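Reading Room > Textbooks > Buildings and People > Chapter 4

Doorways, Corridors and the Claims Made for Them

Few parts of a building attract as much confident nonsense as the corridor. Walls are tested for strength, roofs are tested for rain, and boilers are inspected by people who lose their licence if they get it wrong. The passage between two rooms is left to opinion. Open any design guide and you will read that a wide doorway "invites", that a long hall "alienates", that a bend "creates curiosity". Ask how the writer knows and you will usually be pointed to another design guide.

This chapter looks at what can fairly be said about how people move from room to room inside a house or a small public building. The answer is less than most students expect. Some of the old rules hold up well. Others began as one architect's taste and were repeated until they sounded like findings.

4.1 The width rule

Take the most familiar example. For years, students have been taught that people slow down as they come up to a narrow door and speed up as they leave it. The claim is usually traced to the Walley study, which watched visitors passing between two rooms of a local library. It is still cited in coursework every October, often by students who have plainly never read it.

The trouble begins with the numbers. Walley recorded 700 crossings, which sounds like plenty. Yet these were made by a small group of regular visitors, many of whom crossed again and again in the same afternoon. A person who passes through one door 20 times is still one person, with one pair of knees and one set of habits. Treating each crossing as a fresh piece of evidence makes the result look far firmer than it is.
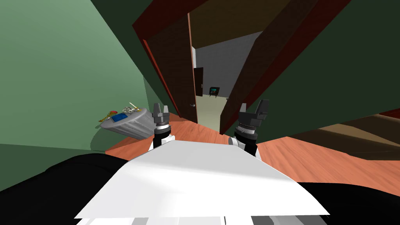
There is a second problem. The narrow door in the Walley library led to the reference room, where talking was not allowed, and the wide one led to the main entrance. People may have slowed down at the narrow door for the simple reason that they were about to enter a quiet room. The study has no way of telling the two causes apart. Its authors admitted as much in a footnote, and the footnote has not travelled nearly as far as the headline.

None of this proves the width rule false. A door can plainly be too narrow, as anyone who has moved a wardrobe will agree, and a wheelchair user needs a clear opening whatever the theory says. Those are matters of measurement, and we deal with them in Chapter 5. The doubtful part is the step from "fits through" to "feels welcome".

4.2 The view ahead

A better idea, though it too has been oversold, is that people choose a route partly by what they can see at the end of it. Daylight is the usual candidate. Put a window in the far room, the argument goes, and visitors will drift towards it.

Iresha Thambiah tested this in a health centre at Tivard, where patients leaving the front desk could take either of two passages to the same waiting area. One ended in a plain wall and the other gave a view of a window. She had the blind on that window raised one week and lowered the next, for 8 weeks in all, and kept the signs and the staff the same throughout. More patients took the window passage when the blind was up. The difference was modest, and it shrank on dark afternoons, as one would hope if daylight really was at work.

So far, so good. But consider what was left out. Patients who knew the building hardly changed their route at all, whatever the blind was doing. The effect came almost wholly from first-time visitors. In a private house, where the same few people walk the same few yards for years, there may be very little effect left to find. The textbooks that quote Tivard in support of glazed kitchen doors have gone well beyond what it shows.
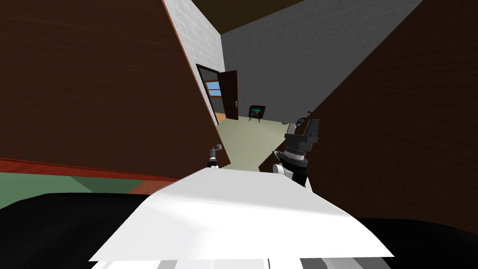
Reading time: 9 minutes

4.3 Plans, models and real use

Much of the evidence offered to clients today comes from drawings and computer models. These are useful for checking whether a door swings into a cupboard or whether two rooms can be linked without losing a wall. They are weaker guides to behaviour. A plan has no muddy boots in the hall, no pram parked across the opening and no cousin standing in the doorway to finish a conversation.

The Navaratnam housing scheme is often held up as a success for planning of this kind. Its designers predicted that residents would use a shared central passage as a meeting place, and a survey later found that most of them "valued" it. The survey did not ask how often they stopped there. When a second team did ask, the common reply was that the passage was where the bins went out on a Thursday. Valuing a space and using it are different things, and a question about the first should not be passed off as an answer about the second.

The same care is needed with the Gralora guidelines, which we shall meet again in section 4.6. They give a "comfort score" for every link between rooms, worked out from width, light and length. The sums are tidy. The weights given to each part were agreed at a meeting, and the published notes do not say on what grounds.

Before reading on, choose a doorway that you use every day and write down what you believe about how people behave there. Keep the note. You will need it for the exercise at the end of section 4.4, where you will be asked to watch the same doorway for an hour.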